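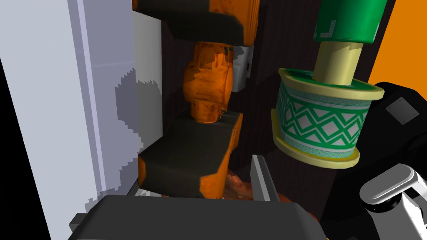
4.3 Checking the planner against the simulated cell

Applies to Dumgate planner builds dated 20th September or later. Older builds ignore the clearance setting in step 5 and don't warn you about it.

The Priselent viewer will draw you a convincing cell whether or not the planner knows about any of it. A textured wall, a patterned canister and an orange arm in the view mean that the renderer has loaded its meshes. They tell you nothing about what the collision checker has loaded. Treat the two as separate programs that happen to share a window.

1. Start the simulator with physics paused. If you start it running, loose objects move before the planner takes its first snapshot, and you will spend the morning chasing offsets that aren't there.

2. Open Scene > Collision Bodies and switch the overlay on. Every solid thing in the view should pick up an outline. Look hardest at wall panels and upright boards, as thin parts are the ones most often imported as visuals only.

3. Select the canister and read its Parent field. An object hanging in the air is fine if it is attached to something or deliberately fixed in place. If the field is blank, stop and fix the scene file first.

Note: The "Repair parents" button picks the nearest body by distance. It has guessed wrong often enough that Hanane Helmy took it out of our training copy. Type the parent in by hand.

4. Switch to the wrist view and check that the gripper fingers appear at the border. Then open Self Filter and confirm that both fingers are listed. A finger missing from the list gets treated as an obstacle, and the planner will report that the start state is in collision. The message does not say with what.

5. Set Clearance to 33 mm. The default is 2, which we have never found a use for outside a demo.

6. Set Sample Limit to 3000 and press Plan. Leave "Smooth result" off for now - smoothing runs after the collision check and the smoothed path is not checked again.

7. Press Plan again without changing anything. Compare the two paths in the list. They will differ a little. If one goes to the left of the wall panel and the other to the right, your goal pose is loose and needs an orientation limit.

8. Run the batch test with 200 random starts and save the log. Read the failures yourself. The summary page counts a timeout as "skipped", so a run can show no failures and still have solved very little.

Caution: Do not send a path to a real controller on the strength of a clean simulated run. Patchy, blocky shadows in the render are only a low shadow map setting, but any perception module fed from the same camera will see those edges too, and Flisora's segmenter has been known to split one flat panel into several. Test perception on real images before you trust its masks.

About automatic tuning: The Radwan add-on offers to choose the values in steps 5 and 6 for you. Abdelilah Ragab and Fadwa Hajji tried it on three cells in November and got slower plans on two of them. It may have improved. Until someone shows us logs, leave it off and write your values in the cell sheet.

If the overlay in step 2 stays blank, go to 4.7.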